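The Line Items That Come After the Arm
What a first robot station costs a small shop, and when to pay for it

7/27/20

The quote that starts most of these projects is one page long. It lists an arm, a controller, a gripper and a figure for freight. The purchase order that finally goes out is usually closer to four pages, and the difference between the two is where budgets get into trouble.

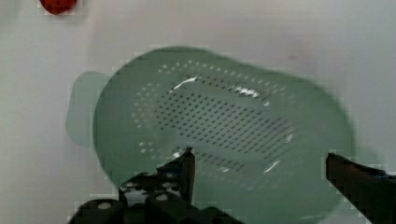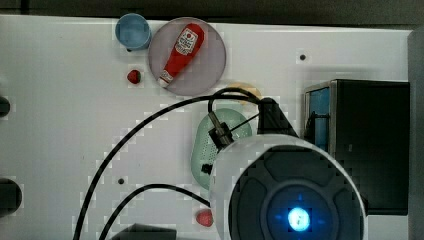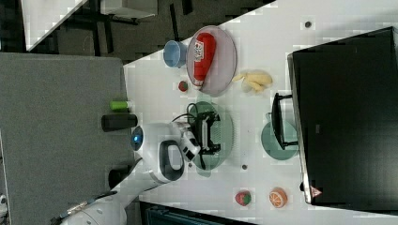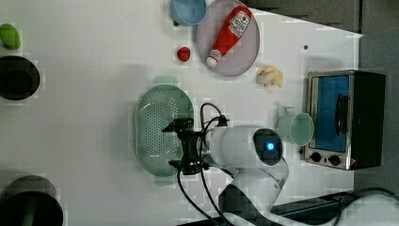 Tabletop handling work with a gripper, a colander and toy food.

Zatell, a contract packer of kitchen goods, went through this last year. The company wanted one station that could pick up mixed household items and set them down in the right place. Management approved money for the arm and assumed the rest would fit under the maintenance budget. It did not fit. By the time the station was accepted, the purchasing file held 11 separate orders, and the arm was only one of them.

The gripper is the first item to look at closely. A standard two-finger model will handle a good share of rigid parts, but thin rims, shallow plates and smooth plastic often call for different fingertips. Fingertips wear out. Zatell now buys them in lots of 100 and books them as a consumable, the same way it books tape and blades.

Cables are the second. Arms are quoted with the cables needed to power them up, and seldom with the ones needed to run a gripper and a camera out to the wrist for months at a time. Ask for the flex rating in writing. Ask also who supplies the clips and sleeves, and whether a replacement set ships from stock. A cable that fails at the wrist stops the station just as surely as a failed motor does.

Cameras are harder to budget because the need is hard to judge in advance. One overhead view may be enough if parts arrive the same way every time. Mixed items usually need a second angle, and many integrators now add a small camera at the wrist. Each camera brings a mount, a cable, a port on the computer and time for calibration. Pitard, the integrator on the Zatell job, quotes these as a package. It costs more up front than buying piece by piece, and it puts one firm on the hook when something does not line up.

The table gets the least thought. It has to be stiff, flat and bolted down, and it should be a plain color that does not confuse the cameras. Kurtuluş, a fabrication shop that builds benches for several integrators, says the most common change order it sees is for mounting holes the customer forgot to ask for. The shop charges $1107 for its basic bench, with the hole pattern included if it is on the drawing. Holes added after delivery are billed by the visit.

Then there are the test objects. Buyers tend to leave them out of the plan and collect whatever is lying around the building when the integrator arrives. A better approach is to set aside a small sum and buy duplicates of everything, so that a dented or missing item does not hold up the trial. Toy versions are fine for early work on reach and grip. Final acceptance should use real product, at real weight, and the contract should say so.

Labor is the largest item that does not appear on any quote. Zatell had one technician assigned to the station for nine weeks. His regular work went to overtime on the second shift, and that cost was charged to a different department. It never showed up in the project total. Anyone comparing payback figures between companies should ask how this was handled.

On timing, order long-lead parts first and pay for them in stages. Zarnlow, which leases automation equipment to small manufacturers, offers terms that delay the first payment until the station passes acceptance. The rate is higher than a bank loan. For a shop that has never run an arm before, the delay may be worth it.

Zatell plans to request funds for a second station in August. The draft budget has a line for fingertips, a line for spare cables and a line for the technician's hours. The bench drawing is already at Kurtuluş, with the holes marked.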